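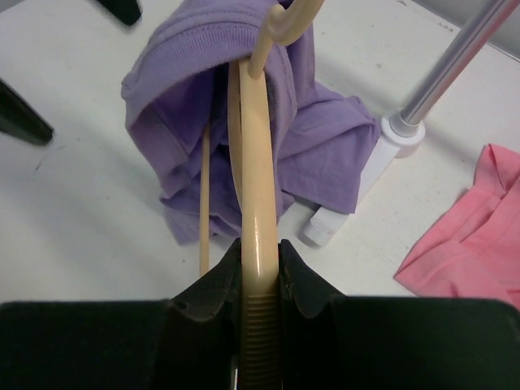

시연 한 건의 시작과 끝은 어느 시점으로 정합니까?

양팔이 대기 자세에서 정지한 상태로 기록을 시작하고, 옷걸이가 걸이봉에 걸린 뒤 양팔이 대기 자세로 복귀하여 정지하면 기록을 종료합니다. 중간에 조작자가 손을 뗀 경우에는 이어서 기록하지 않고 새 건으로 처리합니다.

게시판: Grernirero 공동수집 > 양팔 조작 > 의류 걸기
제목: 의류 걸기 시연 수집 기준 개정안 의견 수렴 (10월분)

작성자: tedau_운영
Tedau 데이터운영실입니다. 의류 걸기 과제의 목표 수량은 1,000건이며 이번 집계 시점까지 채택된 시연은 523건, 반려된 시연은 107건입니다. 반려 사유의 대부분은 종료 시점 불일치와 재파지 구간의 처리 방식에 관한 것이었습니다. 검수자마다 판단이 달랐던 항목이 있어 기준을 개정하고자 하오니, 수집과 검수를 담당하시는 분들께서는 아래 사항을 검토하여 주시기 바랍니다.

가. 재파지(옷걸이를 놓았다가 다시 잡는 동작)가 포함된 시연은 한 차례까지 채택한다.
나. 옷감이 작업대에 닿은 상태로 시작하는 것은 허용하되, 종료 시 밑단이 작업대에 닿는지는 판정에 반영하지 않는다.
다. 손목 카메라 영상에서 옷걸이가 옷감에 가려 보이지 않는 구간이 있더라도 고정 카메라 영상에서 확인되면 반려하지 않는다.

의견은 본 게시물의 답글로 남겨 주십시오. 개별 메일로 보내신 의견은 집계에서 누락될 수 있습니다.

답글 1
작성자: Arnel Barredo
수집 담당입니다. 가항에 이의가 있습니다. 재파지를 한 차례로 제한하면 실제 작업에서 가장 자주 나타나는 복구 동작이 자료에서 빠집니다. 옷걸이의 한쪽 팔을 목둘레 안으로 넣고 나면 반대쪽 팔이 안쪽에서 접힌 천에 걸리는 일이 잦고, 그때 조작자는 잡은 위치를 바꾸어 다시 시도합니다. 이러한 시연을 반려하면 모델은 처음부터 끝까지 매끄럽게 진행된 경우만 학습하게 됩니다. 횟수 제한을 삭제하고 재파지 구간에 별도 표식을 붙이는 방안을 제안드립니다.

답글 2
작성자: 검수2반
Barredo 님 의견에 동의하기 어렵습니다. 재파지가 여러 차례 들어간 시연을 검토해 보면 복구 동작이라기보다 조작자가 망설이는 구간이 길게 이어지는 경우가 많습니다. 집게를 벌린 채로 한참 멈추어 있거나, 같은 자리를 잡았다 놓기를 되풀이합니다. 이런 구간까지 학습에 들어가면 모델도 멈추는 동작을 배웁니다. 지난 과제(수건 접기)에서 같은 문제가 있었고, 당시 해당 건을 모두 제외한 다음에야 결과가 나아졌습니다.

답글 3
작성자: Arnel Barredo
수건 접기와는 사정이 다르다고 봅니다. 수건은 펼쳐 놓고 시작하므로 실패하면 처음 상태로 되돌리기가 쉽습니다. 옷은 옷걸이가 반쯤 들어간 상태에서 되돌릴 방법이 마땅치 않습니다. 망설이는 구간이 문제라면 정지 시간으로 걸러내면 될 일이고, 재파지 횟수로 거를 일은 아니라고 생각합니다. 그리고 검수2반에서 언급하신 사례가 어느 조작자의 기록인지 확인을 부탁드립니다. 교육 기간의 기록이 섞여 있다면 비교 대상으로 적절하지 않습니다.

답글 4
작성자: 검수2반
교육 기간 기록이 일부 포함되어 있음을 확인하였습니다. 그 부분은 정정합니다. 다만 교육 기간 기록을 제외하더라도 결론은 바꾸지 않겠습니다. 정지 시간 기준은 조작자별 속도 차이를 반영하지 못합니다.

답글 5
작성자: tedau_운영
논의 중 문의가 있었던 항목을 아래에 추가로 안내드립니다.
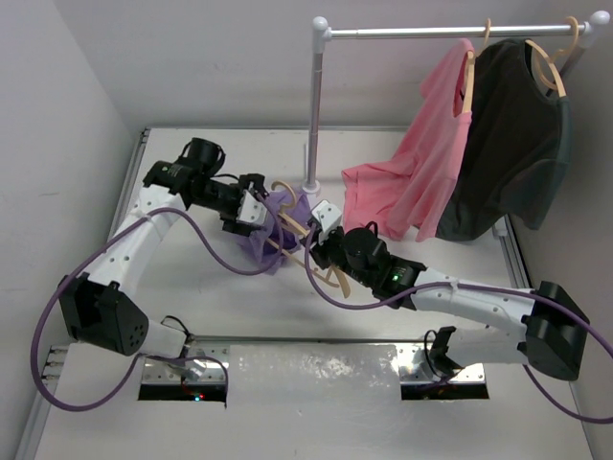 양팔 가운데 한쪽만 움직인 구간도 양팔 시연으로 인정합니까?

과제 전체에서 두 팔이 각각 한 번 이상 옷이나 옷걸이를 다루었다면 양팔 시연으로 인정합니다. 한쪽 팔이 정지해 있는 구간의 관절값도 삭제하지 않고 그대로 보관합니다.

관절값 보관과 관련하여, 일부 수집처에서 정지한 팔의 기록을 용량 절감 목적으로 삭제하여 제출한 사례가 있었습니다. 해당 자료는 시간축이 맞지 않아 사용할 수 없으므로 원본을 다시 제출하여 주시기 바랍니다.

답글 6
작성자: talthorpe_연계
Talthorpe 측 연계 담당자입니다. 저희가 제출한 자료가 위 사례에 해당하는 것으로 보입니다. 원본은 보존되어 있으며 재제출하겠습니다. 아울러 두 가지를 여쭙습니다. 첫째, 재제출분에 기존 식별번호를 그대로 사용해도 되는지요. 둘째, 나항의 밑단 관련 기준이 저희 내부 지침과 상충합니다. 저희는 걸린 옷의 밑단이 작업대에 닿아 있으면 실패로 기록해 왔습니다.

답글 7
작성자: Crisanto Umali
답글 6에 대하여 수집 장비 쪽에서 말씀드립니다. 밑단이 닿는지 여부는 걸이의 높이와 옷의 길이로 정해지는 것이지 조작의 성패와는 관계가 없습니다. 긴 옷은 제대로 걸어도 닿습니다. Talthorpe에서 실패로 기록하신 건 중에 채택 가능한 시연이 상당수 있으리라 짐작되니, 폐기하지 마시고 원본과 함께 보내 주십시오.

식별번호는 운영실에서 답변하실 사항이나, 장비 기록상으로는 기존 번호 뒤에 재제출 표시를 붙이는 편이 추적하기 쉽습니다.

다항에 대해서도 한 가지 의견이 있습니다. 고정 카메라에서 확인된다는 표현이 모호합니다. 팔이 걸이 쪽으로 뻗으면 위쪽 링크와 손목부가 옷을 가리는 경우가 있고, 그때는 손목 카메라가 오히려 나은 자료가 됩니다. 두 영상 중 어느 하나에서라도 옷걸이의 갈고리 부분이 식별되면 채택한다고 적는 것이 정확하겠습니다. 옷걸이의 아래쪽은 천 속에 있어도 무방하다고 봅니다.

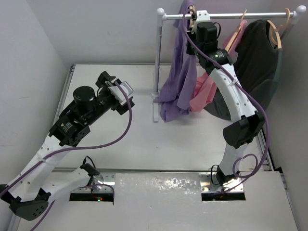 같은 이유로 종료 판정 역시 갈고리가 봉에 얹혔는지를 기준으로 삼고, 옷의 주름이나 좌우 치우침은 판정에서 제외하기를 권합니다. 현재는 검수자에 따라 옷이 한쪽으로 몰려 있다는 이유로 반려하기도 하는데, 이번 과제의 정의에는 옷을 고르게 펴는 단계가 없습니다. 필요하다면 별도 과제로 신설할 사안입니다.

덧붙여 케이블 정리 문제를 말씀드립니다. Dela Peña 수집실의 경우 팔을 크게 돌린 다음 케이블이 베이스 쪽에서 고리 모양으로 남는 일이 있습니다. 다음 시연에 들어가기 전에 반드시 풀어 주시기 바랍니다. 당겨진 상태로 기록하면 손목 관절의 부하값이 달라집니다.

답글 8
작성자: 검수2반
갈고리 기준에는 찬성합니다. 주름을 판정에서 제외하는 데에도 이견이 없습니다. 그러나 좌우 치우침은 별개입니다. 어깨선 한쪽이 옷걸이에서 빠져 있는 옷은 걸렸다고 볼 수 없으며, 잠시 뒤에 흘러내릴 수 있습니다. 종료 시점에 붙어 있다고 하여 성공으로 기록하는 것은 곤란합니다.

답글 9
작성자: Crisanto Umali
타당한 지적입니다. 제가 말씀드린 치우침은 양쪽 어깨가 모두 걸린 상태에서 옷감이 한쪽으로 쏠린 경우를 뜻하였습니다. 한쪽 어깨가 빠진 경우는 실패로 보는 것이 맞습니다. 문구에 이 구분을 넣어 주시면 되겠습니다.

답글 10
작성자: 수집_야간조
현장에서 질문드립니다. 어깨 한쪽이 빠진 것을 조작자가 알아채고 봉에 건 뒤에 바로잡은 시연은 어떻게 처리합니까? 저희 조에서는 일단 보류함에 넣어 두고 있습니다.

답글 11
작성자: Arnel Barredo
채택하는 것이 옳다고 봅니다. 제가 답글 1에서 말씀드린 복구 동작이 바로 이런 것입니다. 보류함의 기록은 운영실에서 정할 때까지 삭제하지 마십시오.

답글 12
작성자: tedau_운영
의견을 주신 분들께 감사드립니다. 현재까지의 논의를 토대로 다음과 같이 임시 기준을 적용합니다.

다항은 Umali 님의 문안으로 변경합니다. 종료 판정은 갈고리가 봉에 얹혀 있고 양쪽 어깨가 옷걸이에 걸린 상태로 하며, 주름과 쏠림은 반영하지 않습니다. 나항은 원안대로 유지하오니 Talthorpe에서는 내부 지침을 조정하여 주십시오. 재제출분은 기존 식별번호 뒤에 재제출 표시를 붙여 올려 주시기 바랍니다.

가항은 합의에 이르지 못하였습니다. 재파지가 두 차례 이상인 시연은 반려하지 않고 별도 묶음으로 보관하며, 해당 묶음을 포함한 학습과 제외한 학습을 각각 3회 실시하여 결과를 비교한 뒤 확정하겠습니다. 야간조에서 보류 중인 기록도 이 묶음에 넣어 주십시오. 반려된 107건은 임시 기준에 따라 재검수합니다.

답글 13
작성자: 검수2반
재검수는 최초 검수자가 아닌 다른 검수자가 맡는 것입니까? 배정표에 같은 이름이 그대로 올라와 있어 확인을 요청드립니다.

답글 14
작성자: tedau_운영
배정표를 수정하여 오후 4시에 다시 게시하겠습니다.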